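2023-01-09

새해 들어 처음 쓰는 긴 타래예요. 작년에 제일 많이 받은 질문이 "외국어 공부 어떻게 그렇게 오래 해요?"였는데, 그때마다 짧게 대답하고 넘어간 게 마음에 걸려서 오늘은 차 한 잔 옆에 두고 천천히 풀어 볼게요. 좀 길어질 것 같으니 주무시기 전에 누워서 읽어 주셔도 좋아요.

일단 저는 프랑스어를 배운 지 13년이 됐어요. 13년이라고 하면 다들 엄청 잘하는 줄 아시는데, 아니에요ㅎㅎ 중간에 통째로 쉰 해도 있고, 지금도 전화 통화는 무서워요. 전화벨이 울리면 일단 물부터 한 모금 마시고 받습니다.

시작은 정말 별거 없었어요. 회사 근처에 작은 어학원이 있었는데 점심시간 반이 생겼다고 해서 등록했거든요. 그때 선생님이 Loubna Slaoui 선생님이에요. 첫 수업에서 교재를 덮으라고 하시더니 한 시간 내내 인사만 시키셨어요. 들어오면서 인사, 나가면서 인사, 다시 들어오면서 인사. 다 큰 어른 여럿이 강의실 문을 들락날락하는데 어찌나 민망하고 재미있던지!

그런데 그 인사가 아직도 입에 붙어 있어요. 작년 여름에 여행 가서 빵집 문을 여는 순간 생각도 안 했는데 인사가 먼저 나오더라고요. 그 뒤에 주문은 엄청 버벅거렸지만요. 빵은 잘 샀습니다. 하나 더 얹어 주셨어요(제가 숫자를 잘못 말해서 돈도 하나만큼 더 냈고요).

단어장 이야기도 해 볼게요. 처음에는 욕심을 부려서 두꺼운 공책에 한 줄 한 줄 예쁘게 정리했어요. 색깔 펜도 사고, 자도 대고, 발음 기호까지 다 적고. 그 공책은 아직 책장에 있는데 27쪽까지만 쓰여 있습니다. 뒤는 새하얘요. 이사할 때마다 버릴까 하다가 못 버리고 또 들고 왔네요.

지금은 작은 종이 카드를 써요. 앞면에 한국어 문장, 뒷면에 프랑스어 문장. 단어 하나만 적으면 저는 꼭 잊어버려서, 제가 진짜로 말할 것 같은 문장만 적습니다. "우산을 또 두고 왔어요" 같은 거요. 이 문장은 정말 많이 썼어요. 슬프게도요.

카드가 어느덧 1,000장이 넘었는데, 다 외웠느냐 하면 당연히 아니고요. 모르는 카드는 앞으로, 아는 카드는 뒤로 보내는데 몇 년째 맨 앞을 지키고 있는 애들이 있어요. 이제는 정이 들어서 보면 반갑습니다. "아, 너구나. 오늘도 모르겠다."

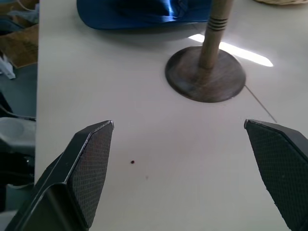
하루에 공부하는 시간은 15분이에요. 더 하고 싶은 날도 그냥 15분에서 멈춰요. 예전에 신나서 두 시간씩 하다가 일주일 만에 질려 버린 적이 너무 많아서요. 아쉬울 때 덮으면 다음 날 카드 상자 열기가 훨씬 가벼워요. 이건 정말 사람마다 다를 테니까, 몰아서 하는 게 맞는 분들은 그렇게 하셔도 돼요.

저는 저녁 설거지를 끝내고 하는 편이에요. 아침형 인간이 되어 보려고 새벽에도 해 봤는데, 카드에 엎드려 자다가 볼에 잉크가 묻은 채로 출근한 뒤로 포기했습니다. 그날 아무도 말을 안 해 줘서 점심때 거울 보고 알았어요. 동료 여러분, 이런 건 말해 주셔야 해요…

듣기는 아직도 제일 어려워요. 라디오를 틀어 놓고 집안일을 하면 늘겠지 했는데, 저는 그냥 집안일만 늘었어요. 그래서 요새는 짧은 걸 골라서 여러 번 들어요. 일기 예보가 의외로 괜찮더라고요. 나오는 말이 비슷비슷하고, 지도 보면서 들으면 대충 때려 맞힐 수 있고요. 덕분에 안 가 본 도시의 습도까지 챙기는 사람이 됐습니다.

말하기는 모임 덕을 많이 봤어요. 동네 카페 브라나리(Branari)에서 한 달에 두 번 만나는데, 규칙은 딱 하나, 틀린 걸 바로 고쳐 주지 않기예요. 말하는 사람이 물어보면 그때 알려 줘요. 처음에는 이러다 다 같이 틀리는 거 아닌가 걱정했거든요. 뭐, 다 같이 틀리고 있긴 해요. 그래도 예전에는 입 꾹 다물고 있던 분이 지난번에는 고양이 자랑을 한참이나 하셨어요. 동사 변화는 엉망이었는데 고양이가 얼마나 예쁜지는 다 알아들었어요.

슬럼프 이야기도 물어보셨죠. 저는 8월이 늘 고비예요. 덥고, 카드는 손에 달라붙고, 모임도 휴가 때문에 쉬고요. 한번은 그대로 가을까지 손을 놓았다가 다시 시작하려니 얼마나 막막하던지. 그때 Loubna 선생님께 메일을 드렸더니 답장이 딱 한 줄 왔어요. "그럼 다시 인사부터 해요." 그걸 읽고 방문을 열고 들어오면서 혼자 인사를 했습니다. 가족들이 누구 왔냐고 물어봤고요.

교재 추천은 조심스러워서 안 하려고요. 저한테 맞았던 책이 다른 분께는 너무 쉽거나 지루할 수 있어서요. 대신 서점에 가시면 중간쯤을 펼쳐서 한 쪽만 읽어 보세요. 전부 모르겠으면 내려놓고, 다 알겠어도 내려놓고, 반쯤 알겠는 책을 들고 오시면 됩니다. 표지가 예쁜 것도 저는 꽤 중요하게 봐요.

시험 질문도 있었는데, 저는 딱 한 번 봤고 말하기에서 준비한 주제가 하나도 안 나와서 결국 우산 이야기를 했어요. 네, 그 우산 카드요. 점수는 비밀이지만 붙긴 붙었습니다!

올해 계획은 동화책 한 권을 사전 없이 끝까지 읽는 거예요. 조카가 골라 준 책이라 꼭 해야 해요. 곰이 나오고, 곰이 뭘 잃어버린 것 같은데 뭘 잃어버렸는지를 아직 모르겠어요. 알아내면 여기 올릴게요.

혹시 오늘부터 뭐라도 시작하시는 분 계시면 댓글로 어떤 언어인지 알려 주세요. 답글은 저녁 설거지하고 나서 카드까지 넘긴 다음에 천천히 달게요.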